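vevitz-friandises

Relevé des friandises saisonnières vendues dans les parcs de Brotley et de Wiltcombe
Version d'août 2024

De quoi il s'agit

Vevitz est un jeu de données sur ce qui se mange debout, avec les doigts, entre deux files d'attente. Il recense les douceurs à durée limitée proposées par les kiosques de deux parcs de loisirs : beignets thématiques, glaces à la couleur suspecte, gaufres en forme de mascotte dont les oreilles cassent toujours en premier. Chaque ligne correspond à une friandise, vendue dans un kiosque, pendant une saison. Il y en a 108.

Le projet est né d'un désaccord sur la date de disparition du chou à la violette de Wiltcombe. Oldřich Zelenák soutenait qu'il avait été retiré après les fêtes. Radoslava Šťastný disait en avoir mangé un au printemps. Le relevé donne raison à Radoslava, et Oldřich a demandé que la ligne concernée soit revérifiée. Elle l'a été deux fois. Le chou était toujours là.

Contenu de l'archive

friandises.csv : le fichier principal, encodé en UTF-8, séparateur point-virgule.
kiosques.csv : la liste des points de vente, avec leur zone dans le parc et leur ancien nom quand le service marketing est passé par là.
notes_brutes.txt : les carnets recopiés tels quels, taches de caramel non comprises.
tichy/ : le script de nettoyage (voir plus bas).
LISEZMOI.txt : vous y êtes.

Les colonnes de friandises.csv

Elles sont 8, ce qui nous a paru raisonnable jusqu'à ce que quelqu'un propose d'ajouter la texture.

id : identifiant unique. Les trous dans la numérotation correspondent à des doublons supprimés. Ne les cherchez pas.
parc : brotley ou wiltcombe, en minuscules.
kiosque : clé de jointure vers kiosques.csv.
nom : l'intitulé exact du panneau, fautes comprises. Si vous lisez « Délisse de la Sorcière », c'est ce qui était écrit.
saison : printemps, ete, automne, fetes. La saison « fêtes » empiète sur l'hiver au point de l'avoir avalé.
attente : temps passé dans la file, en minutes entières, plafonné à 60.
note : appréciation sur 100, attribuée selon la méthode expliquée dans la section suivante, si méthode est bien le mot.
remarque : texte libre. Souvent très libre.

Comment les notes sont attribuées

Deux personnes goûtent, séparément, sans se regarder. Chacune donne une note sur 100. On garde la moyenne, arrondie à l'entier inférieur, par principe éducatif. Quand l'écart dépasse un certain seuil (fixé dans le script, modifiable), une deuxième portion est achetée. Cette règle explique une part non négligeable du budget et la totalité des notes de frais refusées.

Le décor comestible compte dans la note. Le décor non comestible n'y compte pas, sauf quand il a été mangé par erreur, auquel cas la remarque le signale. Le gobelet souvenir est exclu de toute évaluation. Il y a eu un vote là-dessus, et il a été long.

Le mot « magique » dans l'intitulé d'un produit n'entraîne aucune pénalité automatique. Radoslava en avait proposé une. Elle existe toujours dans le code, en commentaire, pour le cas où l'opinion évoluerait.

Collecte

Les relevés ont été faits sur place, au carnet, puis saisis le soir même. Saisir le lendemain a été essayé : on y perd la distinction entre « croustillant » et « rassis », qui repose sur des souvenirs fragiles. Les intitulés ont été recopiés depuis les panneaux et comparés aux plans distribués à l'entrée. En cas de divergence, le panneau l'emporte. Le plan annonce encore un stand de pommes d'amour qui, au moment de nos passages, vendait des coques de téléphone.

Brotley a été parcouru dans le sens des aiguilles d'une montre. Wiltcombe aussi, en théorie, mais le parc a la forme d'un haricot et la théorie s'arrête au petit train. 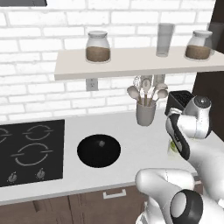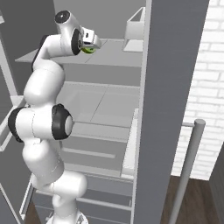 Le nettoyage avec Tichý

Tichý est un petit script Python sans dépendance exotique. Il s'appelle ainsi parce qu'il n'affiche rien quand tout va bien, et presque rien quand tout va mal. Une option bavarde a été ajoutée à la demande générale.

Pour le lancer :

python tichy/nettoie.py friandises.csv --sortie propre.csv

Pour savoir ce qu'il fait :

python tichy/nettoie.py friandises.csv --sortie propre.csv --bavard

Le script normalise les apostrophes, supprime les espaces en fin de ligne, vérifie que chaque kiosque existe et unifie l'orthographe de « pop-corn », pour laquelle les deux parcs entretiennent à eux seuls une tradition littéraire. Il ne corrige pas les noms de produits. Il ne touche pas non plus aux emojis présents dans les remarques ; nous avons perdu cette bataille tôt et sans gloire.

Sous Windows, ouvrez le fichier avec l'outil d'importation de votre tableur. Le double-clic transforme le nom d'Oldřich en quelque chose qui ressemble à une allergie.

Ce que l'on peut en faire

Comparer les saisons, par exemple. L'automne l'emporte sur l'été à Wiltcombe, grâce à un roulé à la cannelle qui tire toute la moyenne vers le haut. À Brotley, c'est l'inverse, et le coupable est un cidre chaud que la colonne remarque décrit par le seul mot « tiède ».

Étudier le rapport entre attente et note. Plusieurs personnes nous ont écrit pour annoncer qu'une longue file rend la friandise meilleure. Les données ne permettent pas de trancher. Il est possible aussi qu'après une heure debout, on refuse d'admettre qu'on a mal choisi.

Travailler sur les intitulés. La colonne nom se prête assez bien à de petits exercices de traitement du texte : repérage des adjectifs, classement des jeux de mots par gravité, détection du glaçage annoncé et du glaçage absent. Un collègue s'en est servi pour entraîner un générateur de noms de desserts. La sortie la plus convaincante était « Flan du Capitaine (froid) ».

Ce que l'on ne devrait pas en faire

Un guide diététique. Il n'y a aucune donnée nutritionnelle dans Vevitz, et c'est aussi bien pour le moral de l'équipe.

Un guide des allergènes. Les panneaux ont été recopiés pour leur intitulé seulement. Demandez au comptoir, toujours.

Un comparateur de prix. Les prix figuraient dans une version de travail et ont été retirés en janvier. Ils changeaient entre le kiosque du pont et celui de l'autre côté du pont, pour le même biscuit, et personne dans l'équipe ne voulait modéliser le pont.

Un argument dans une dispute de couple. Nous déclinons toute responsabilité.

Biais et limites connus

Les goûteurs aiment le citron. Cela se voit. Tout ce qui contient du citron gagne quelques points, et le sorbet de la grande roue en gagne davantage qu'il ne devrait.

La guimauve est sous-représentée. Oldřich la considère comme un matériau d'isolation et faisait de longs détours pour l'éviter. Les lignes existantes sont dues à Radoslava, ce qui pose un problème de double dégustation que nous avons résolu en insistant beaucoup auprès d'Oldřich.

Les jours de pluie manquent. Certains kiosques ferment, d'autres restent ouverts mais bradent les gaufres de la veille, et le carnet boit l'encre. Les quelques relevés concernés portent la mention « gondolé » dans la remarque. Elle s'applique au carnet. Pour une seule ligne, elle s'applique à la gaufre.

L'attente plafonnée à 60 masque les cas extrêmes. Au-delà, nous quittions la file. La valeur 60 signifie donc « une heure ou davantage, abandon possible », et une note absente à côté de cette valeur signifie que l'abandon a eu lieu. Ne remplacez pas ces notes manquantes par zéro. Quelqu'un l'a fait et a publié un graphique très sévère.

Les produits réservés aux détenteurs de l'abonnement annuel ne sont pas couverts. Nous n'avons pas l'abonnement annuel. Cette phrase n'est pas une demande, quoique.

Questions fréquentes

Le pain d'épices géant de Brotley compte-t-il comme une friandise ?
Non, il est verni. La remarque de la ligne supprimée était instructive.

Pourquoi la barbe à papa n'a-t-elle qu'une entrée par parc ?
Elle change de couleur à chaque saison et de goût à aucune.

Ajouterez-vous les boissons ?
Le cidre et les chocolats chauds y sont déjà, au motif qu'ils étaient vendus avec une cuillère. Le reste attendra qu'on nous fournisse une définition de la cuillère qui tienne debout.

Peut-on proposer une correction ?
Oui, avec le nom exact du kiosque, la saison et une photo lisible du panneau. Les corrections fondées sur un souvenir d'enfance sont lues avec tendresse et classées à part.

Contribuer

Les ajouts se font par demande de fusion sur la branche carnet. Une friandise par demande, s'il vous plaît. Les lots sont pénibles à relire, surtout l'estomac vide. Lancez Tichý avant d'envoyer ; s'il ne dit rien, c'est bon signe, ou bien vous l'avez lancé dans le mauvais dossier.

Les nouveaux parcs sont les bienvenus à condition que deux personnes y goûtent les mêmes choses. Les duos qui s'entendent trop bien donnent des notes inutilisables.

Licence

Les données sont libres de réutilisation, y compris commerciale, avec mention de Vevitz. Le script suit les mêmes conditions. Les noms des produits appartiennent aux parcs, qui peuvent les garder.

Citation

Zelenák, O. et Šťastný, R., Vevitz : relevé des friandises saisonnières de Brotley et Wiltcombe. L'ordre des auteurs a été tiré au sort avec une pièce en chocolat, et Radoslava demande un nouveau tirage pour la prochaine version.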